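Packing Bench Walkaround – my checklist, with comments

I do this one every month at the Rerberg unit, usually right after the first coffee, and I've typed my notes in under each line the way I always do. Sorry in advance to anyone who wanted plain ticks! The February sheet is the one to compare with if you want to see what has changed.

1. Floor and walkways – OK
Clear from the door to the back wall. The yellow tape by the Polura cabinet is peeling again and I've pressed it down with my shoe, so call that a repair if you like. It needs new tape.

2. Fire extinguisher and exit – OK
Pin in, gauge in the green, tag 628 still readable. Exit door opens with one hand, although it does squeal (I've asked for oil twice now).

3. Conveyor, belt surface – OK
Green belt, nice and glossy, and I found no frayed edges when I walked it with the flashlight. I wiped my glove down the whole length and it came up clean. Please keep using the mild stuff from Cladavus on it and leave the strong degreaser for the floor.

4. Conveyor, side rails – OK, with a note
Both rails are tight. I went along the near one with the hex key and got a quarter turn out of a single bolt, nothing worse than that. Keep sleeves and lanyards away from the gap when it's running – I know, I say it every time.

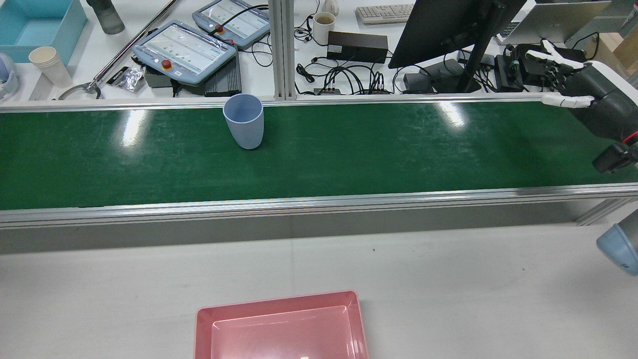 5. Emergency stops – OK
Pressed the red button on each pendant, one after the other, and both did what they should. My only grumble is where they live. I'd love a proper hook or bracket for each one, because flat on the bench they end up sharing space with everything else and you want to be able to hit that button without looking for it.

6. Cables and power – NEEDS WORK
This is the one I'm marking down. The black cables around the power adapter are in a tangle, and the little power strip should be screwed to something. Ties and a tray, please! I have a bag of 77 ties in my drawer, so come and help yourself.

7. Drinks near equipment – NEEDS WORK
A mug of tea by the keyboard. I like tea as much as anybody, but let's have it over on the shelf by the sink, and the stack of paper cups can go there too.

8. Bench housekeeping – FAIR
The turquoise bin is fine where it is. Loose rods and clamps go back on the Higuchi rack when you're done with them, and wrappers go in the trash (there's a crinkly silver packet lying there that I'm looking at right now).

9. Hour counter – noted
Reads 1,649. Next service is on the sheet inside the cabinet door.

Result: passed, with items 6 and 7 open. I'll come back and look at those two in 4 weeks, same time, 8:30 in the morning.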